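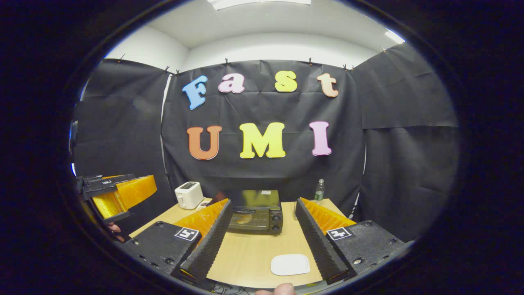
Ticket: Second tabletop station, what to buy and when
Project: Nimri
Opened by: Abla Haddad
Assigned to: Hussam Farah
Status: Open, waiting on quote
Priority: Normal

Abla Haddad wrote:

Hi all! I'd love to get a second kitchen tabletop going for Nimri before August, and I have 2,000 dollars left in the small equipment line to do it with. The grippers themselves are on Jad's budget, so please leave those out. What I need is a shopping list for everything else: table, backdrop, appliances, small props, cables, spare finger parts. I've been putting numbers in a sheet and I keep getting stuck on the spares. How many soft fingers do we go through? I looked in the purchase folder and found two orders with no quantities on either one (argh).

Also, do we match the first table item for item, or mix it up?

Hussam Farah wrote:

Great timing, I was going to ask for this. Mix it up, please! Keep the toaster oven class of thing, with knobs and a glass door, because we get so much good practice out of one appliance. But get a different make and a different color from our black one. Same for the two-slot toaster. Ours is white, so anything but white.

Small stuff is cheap, so go wild: a couple of trays, a few clear glasses, a bottle or two. Clear glasses are hard on us and I want more of them.

For the backdrop, the black fabric and binder clips have been fine. Buy more fabric than the wall needs. And please put letters on it like the first one, the foam ones are fun and I can tell in half a second which table a recording came from. Different word, obviously.

Jad Nseir wrote:

On spares. I went through the repair notes for the orange fingers. The finger body holds up well. What goes is the black ridged pad on the inside edge, it starts to lift at the tip and then the grip gets weird. Nultar sells the pads separately at 15 dollars a set, and a full finger with pad is 65. So I'd buy mostly pads and keep 2 full fingers on the shelf.

One request: print the marker tags ourselves but budget for decent matte stock. The last lot I did on glossy paper and tracking dropped out every time a ceiling light hit them. I spent an afternoon blaming the software.

Abla Haddad wrote:

This is so helpful, thank you! I had full fingers down for everything, so switching to pads frees up a nice chunk. Matte stock added.

Next problem. The table I wanted from Unside is out of stock, and the one they suggest instead has a dark top. Does it matter? The one we have is pale wood.

Rizwan Ansari wrote:

Take the dark one, I'd be happy to have it. Only thing to check is that the top isn't shiny. With ceiling lights like ours you get a bright patch right where the objects go. Ask them for a sample piece, they sent me one last year when I asked.

While you're at it, can cable management go on the list? Velcro straps and a couple of under-table trays. I know it's dull, but I pulled a plug out mid-session with my sleeve and lost the whole run. I'd put straps ahead of extra props if it comes down to money.

Abla Haddad wrote:

Straps and under-table trays are in. Sample requested from Unside.

Draft list, in the order I'd buy:
Table, dark matte top (if the sample looks good)
Toaster oven, light color, two knobs or more
Two-slot toaster, any color except white
Ridged pads from Nultar, plus 2 full fingers
Velcro straps, under-table trays
Black fabric, binder clips, foam letters
Matte stock for tags
Glasses, small trays, bottles

Majdi, could you check whether the power in the next room can take both appliances on one circuit? I'd rather know before ordering than after.

Majdi Bitar wrote:

Checked the panel. Not both on one circuit, the outlets by the door share with the workstations. The far wall is separate, so put the toaster oven there and the toaster by the door and you're fine. You'll want a longer extension cord, heavy duty. Please add it.

Hussam Farah wrote:

Can the backdrop say HALLOW? It's the name of the next release and I'm excited about it.

Abla Haddad wrote:

Cord added, and HALLOW it is! I'll order extra Ls. Leaving this open until the Unside sample and the Nultar quote come in.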